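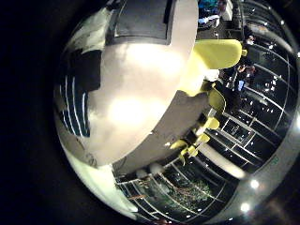
A row of lime-yellow chairs between the grey partition and the dark windows

In praise of the yellow chair

I have spent a good part of my working life sitting in places I didn't choose, and I suppose most of us have. Waiting rooms, canteens, the long corridor outside a meeting that is running late. You learn a lot about a building from what it gives you to sit on, and for years what I was given was grey, or that tired blue which seems to have been bought by the mile sometime before I left school.

So I was cheered, more than a grown woman ought to be, by the chairs at Amance. They are yellow. A proper lime yellow, the colour of a boiled sweet, with rounded backs, and they stand in a row along a low-key grey partition with a great wall of glass behind them. I came round the corner in December, late in the afternoon with my coat still buttoned and a headache coming on, and I'm sure I stood up straighter.

Amance is a shared workplace, and the people who look after it had 116 chairs to find when they moved in. Their first order was going to be charcoal (it very nearly went through!). Then somebody brought in one yellow sample from Bavar, a small furniture maker, and left it by the windows over a weekend, and by the following week people were carrying their tea across the floor to sit in it. The charcoal order was quietly dropped.

I do understand the nervousness. Yellow is a colour that people are frightened of indoors. We'll have it in a kitchen, in a tea towel or a bunch of daffodils, but ask anyone to buy a whole row of it and they start talking about beige. My own feeling is that a strong colour needs plain company and plenty of it. At Amance the walls are pale, the partition is flat and grey, and the window bars are thin and silvery, so the chairs have the place to themselves. Put them on a patterned carpet and I think you'd want to lie down.

There is the matter of winter, too. Big windows are lovely in June, but by four o'clock in the darker months they turn nearly black, and a room that felt airy at lunch can feel like the inside of a pond. A bit of brightness set in front of the glass does wonders then. I have tried it at home with a single chair from Sulix, second-hand, £243 with delivery, which I thought was dear until the first wet evening I sat in it with the lamp on.

If you are tempted, borrow before you buy. Cheng, the hire firm I used for a family party, let me keep 3 different chairs for a fortnight, and the one I'd been certain about went back first. It was a greener shade than I had remembered, and it made my poor sofa look ill. The yellow one stayed by the back window, and the cat has had it ever since.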